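**Booking system shows wrong city tax for stays that cross a rate change**

Posted in: Running a small hotel > Rates and invoicing

**Yolanda Bermúdez**

We have 30 rooms in Druvport and use Zitora for bookings, with rates pushed to two outside channels. The city tax goes up on the first of February. Guests arriving before that date and leaving after it are being charged the old rate for every night, so the invoice comes out short. Stays wholly inside February are correct.

I have entered the new rate under Taxes > Local with a start date and left the old one with no end date. Children under 7 are exempt and that part works. Is this a setting, or do I have to correct each folio by hand?

**Haruto Sakai**

Check the "Apply by" field on the tax record. It has two values, arrival date and night of stay. The default is arrival date, so the whole booking takes the rate in force on the first night. Change it to night of stay on both the old and the new record, and put an end date of the last night of the old rate on the old record. With no end date the two overlap, and Zitora uses whichever was created first.

Existing bookings do not update by themselves. Open Tools > Recalculate, tick "Local taxes only" and leave "Room rates" unticked, or any rate you agreed by hand will be overwritten. We ran it on 1,871 bookings at the Ternberg and it finished overnight. Export the folio list beforehand so that you can compare totals.

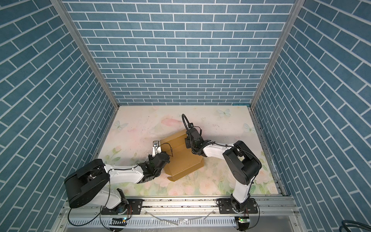
*Two arms at work, brick-pattern walls and floral mat*

Prepaid channel bookings are a separate matter. If the channel collects the tax, the folio line is for information only and recalculating it leaves a small balance owing. Filter those out by payment type first.

**Hatsue Nishimura**

Same thing happened to us, we just charged the difference at the desk. Most people paid it. One didn't.

**Sayaka Wada**

Haruto's method is right, with one correction. On the older Kobori invoice template the tax prints as a single line, whichever way it was calculated. A guest with nights at both rates will see a total that does not divide evenly by the number of nights, and reception will be asked why. Under Templates > Invoice, set "Group taxes" to "By rate" and it prints one line for each.

Group bookings hold their tax on the master folio. Recalculate that one – the room folios will follow.

**Yolanda Bermúdez**

It was the "Apply by" field. Changed on both records, end date added, recalculated without the prepaid ones. Totals now match my spreadsheet apart from one group, which I will redo from the master folio.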